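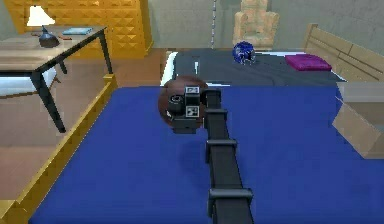

Vinyl plank ends lifting near a patio door, do I have to pull the whole row?

Posted in Floors and Walls, 5 Aug 2023

We had click-together vinyl plank put down in the back room in March. It is the Plirnham line, the thinner of the two they sell. The room is 159 square feet and gets full sun in the afternoon through a sliding patio door. Two weeks ago the short ends of three planks next to the door started to lift. They stick up enough to catch a sock. If I press on one it goes flat and then comes back up when I take my foot away.

What I have tried so far: a stack of books overnight (no change), and a rubber mallet with a scrap of wood on top (flat for an hour or so, then up again). I have not used any glue.

Other facts that may matter. The slab is concrete and the house is from the seventies. There is a foam underlayment. The installer ran the trim tight against the floor and also put a bead of caulk along the door track. I called the store in Drorkbridge where we bought it and they said to file a claim with the maker, but the form asks for moisture readings and I don't own a meter.

Can I fix only the lifted ends, or does the whole row have to come up? And is the caulk a problem? I have one unopened box of planks left over.

plankside_ray

tallowbend
Member, 3728 posts

The caulk is the first thing I would look at. A floating floor has to be able to move. Vinyl grows when it gets hot, and a floor in front of a glass door gets a lot hotter than the air in the room. If it is held at the door track by caulk and at the other wall by tight trim, it has nowhere to go, and the weakest joints pop up. Those are nearly always the short ends.

Do it in this order.

Cut the caulk out along the track with a utility knife. Get all of it, including what went down into the gap. Then pull the trim on the wall opposite the door and look at the edge of the floor. You want a quarter inch between the plank and the wall. If the planks touch the wall anywhere, mark those spots and trim them back with an oscillating tool. You can do that without lifting anything. Vacuum the gap when you finish.

Leave the trim off and keep the blinds shut for a couple of days. Sometimes the ends go down without any more help. If they do, put the trim back and nail it into the wall, not the floor, with enough space under it to slide a sheet of paper through.

If the ends are still up after that, the locking edge is probably damaged, and the mallet may have done some of it. Then you need to replace those planks. Since they are by the door, start at that side and unclick back to the bad ones. Number the backs with a pencil so they go back in the same spots. It is a slow afternoon but not hard work.

Don't glue the ends down. It will hold until the next hot spell and then something else will lift.

One more thing about the claim. Take pictures before you cut anything, including the caulk and the tight trim. The maker may say it is an install problem and they would be right, but then you have something to show the installer.

weekendgrout
Member, 107 posts

had the same thing in our sunroom. put a rug over it. still fine

Plum Orchard Rd
Member, 1000 posts

I agree with the post about the gap but would not skip the moisture question. A slab from the seventies may not have a vapor barrier under it. You don't need to buy a meter. The Weerakoon tool library lends a pin type and a pinless type, and many rental counters have one too. Check whether the claim form asks for a certain kind of test first. Some makers only take a reading from a probe set into the concrete, and a hand meter will not count.

A cheap check you can do tonight is to tape a two foot square of clear plastic to bare slab, if you have any showing in a closet or under the water heater. Seal all four sides and leave it for a day or longer. If the underside fogs up or the concrete goes dark, you have moisture coming through. If it stays clear, that does not prove the slab is dry, only that it isn't very wet.

As for the sun, I put Lustness film on our slider and the floor is noticeably cooler to bare feet in the afternoon. Check with the door maker before you put film on double glass, as it can void the warranty on the seal.

Also read the paper that came in the leftover box. Ours gave a top temperature for the floor surface and said to use the thicker plank near large windows. If yours says the same, the store should have mentioned it when you ordered.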